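The Trademark That Came Home Without Us

By the Business Desk - January
Last updated: 4:15 p.m.

Every small exporter I know believes its brand name is safe abroad, mostly on the grounds that it would be rude to take it. 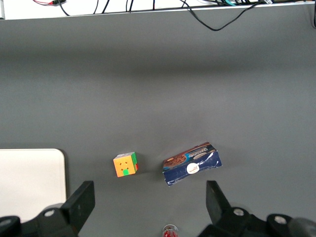
Flukham believed this too. The company makes kitchen timers, had registered its name at home, and regarded the paperwork as finished. Then its distributor, Stornunier, asked for a bigger margin, was told no, and mentioned over a pleasant lunch that it happened to own the Flukham trademark in two of the company's best markets.

It had filed the applications itself, 5 months after the first shipment. The fees were small. The asking price to hand the marks back was not.

Many countries give a trademark to whoever files first, and the office does not call around to ask who thought of it. You can fight a bad-faith filing, and sometimes you win. Flukham's first objection ran to 363 pages, including a brochure in which the logo had been printed upside down.

Meanwhile a shipment of 3000 timers sat at the port, accused of copying itself.

Bonsu, a rival with a duller product and a much duller name, had filed everywhere before it printed a single box. Its managers are insufferable about this. They also budget for translated versions of the name, having learned that local buyers will invent one if you don't, and that it may involve a vegetable.

Flukham settled in the end. It paid less than Stornunier wanted and more than it tells people - and it now sells a second line under the name Gatent, which was registered in nine countries before anyone had agreed on what the product would be.

The current thinking is an egg timer.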